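Two arms for the washing-up

I have wanted somebody else to empty the sink since I was about eleven, when it was first made my job. So when Zimach opened its home trial to people with no qualifications beyond a kitchen, I filled in the form before I had read it. The Druton is a pair of arms, a box of electronics and a subscription. The trial costs 445 pounds for the month, which you get back if you send in your notes. Consider these my notes.

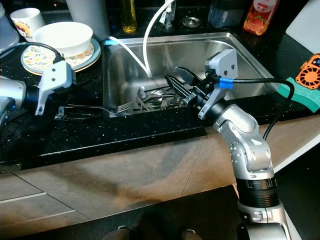 Posted by Máté Sárközi
6 January 2021
Filed under: Kitchen, Things I Have Paid For
27 comments

The job I set it was cutlery. Zimach's booklet suggests starting with "soft, forgiving objects", by which it means socks. I don't keep socks in the sink. I keep forks there, and spoons, in a heap, under the hose, and I wanted them out on the counter where I could see them.

Setting up took 54 minutes, most of it spent on the cables. They go where they like. The booklet has a drawing of a tidy kitchen with no cables in it at all, and I looked at that drawing several times over the course of the month with growing dislike.

Once it's going, the Druton is slow in a way I found quite restful. An arm goes over the sink, stops, thinks, goes down a bit, stops again. It reminded me of my uncle choosing a chocolate. A fork that is lying by itself it handles well. A fork under two spoons gets a long pause, and then very often it picks a different fork. 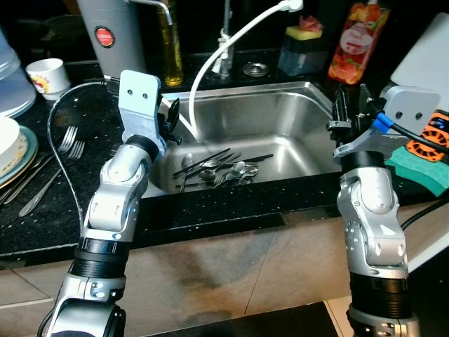
My best session was 19 pieces out of the sink before I had to step in, and my worst was none, the evening I'd left the big light off. It does not like shiny things in a shiny basin, and I have some sympathy, but you'd think a steel sink would have come up at a meeting.

I rang support in Wunddale twice. The first time they told me to restart it. The second time I got a very patient woman who talked me through resetting the grip strength, and it was much better after that, so ask for the grip settings straight away and skip the restart.

You can also buy the Balogh stand, sold separately, for people whose worktops are too shallow. I measured mine and decided they weren't.

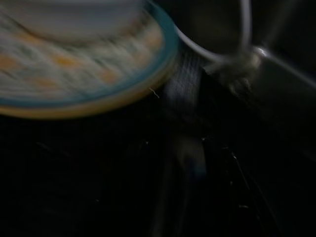
What it won't do is wash anything. I knew this, it's on the first page, but I think some part of me had hoped. It moves things from one place to another and then you wash them, or you wash them first and it moves them. I could do the whole lot myself while the kettle boils.

Would I pay for it after the trial? Not at the monthly price, and not for forks. There's an update due in October that is meant to deal with piles, and if they want a pile to try it on, they know where I live. I'm sending the notes off tomorrow and I'd like my money back by the end of the month, please, Zimach, if you're reading.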